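Stellurora Robotics Club — questions we get from parents

Will my kid build a robot?
Probably not this term. The flyer says "robotics", and I've told Keisha Haverford, who wrote it, that the word is doing a lot of work. Juniors spend most sessions on grasping practice: pick a thing up, put it down, do it again.

Does the practice teach them anything?
Some. I'm not convinced it needs two terms.

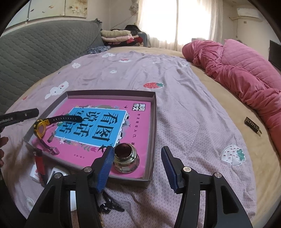 What do they pick up?
Household odds and ends, and no two homes are alike. Small shiny things are the usual trouble, and a little gold-coloured cup on the corner of a book is a fair test of whether a kid can line up both finger pads. A watch with a long rubber strap is harder, and I'd leave it until July.

Is the Gindby competition worth entering?
Only if your child wants to. Entry is $50 and the judging favours tidy posters.

Does it lead to a job?
I've seen that claim on other clubs' websites. Ask them for names.

Can we do it at home?
Yes — a bed or a table is fine. Bring the record sheet back to Room 509.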